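Breltness Table Notes

Contents of this folder
Notes and clips on everyday table work: laying out, pouring, clearing and putting away. The activities were chosen by Yu-ting Tang and Mogens Bech from what people do in a living room or kitchen on an ordinary afternoon. There are 4 activity groups, and each has its own subfolder.

lay – putting cups, plates and a jug out on a bare or part-used table
pour – serving drinks from a pitcher or teapot
clear – taking things off the table once people have finished
tidy – small items put straight, cables moved aside, packets thrown away or kept

Naming
Each entry has the activity, the room and a running number, for example pour_manzano_0031. Manzano and Drindex are the two flats. Manzano has the larger table, Drindex the narrower kitchen. Room names are never shortened.

Notes file
Every entry has one line in notes.txt with the main object, where it started and where it ended up. "Pitcher" and "jug" were both used in the early notes. From April onwards we settled on "pitcher" for anything with a spout and a lid, and "jug" for anything open. Older lines have not been changed, so search for both.

Things left on the table
Tables were not cleared before starting unless the activity called for it. Flowers, chargers and packets stayed where they were, and they are only listed in the notes if somebody moved them.

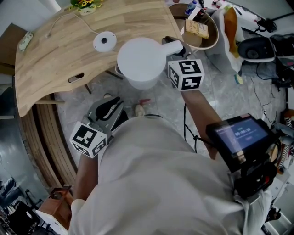

Pitchers are set down with the spout away from the table edge where there is room. If the lid came off, the note says "lid off" and the entry stays in its group.

Known problems
In 10 of the tidy entries the end position is missing. Cường Hứa is filling these in.
Two people disagreed on where "clear" stops and "tidy" starts – for now, dishes are clear and everything else is tidy.

Changes
Dec 2, 2023: version 2, Drindex kitchen added, duplicate lines removed from notes.txt.

Corrections go to Brayden Doucette, with the full entry name.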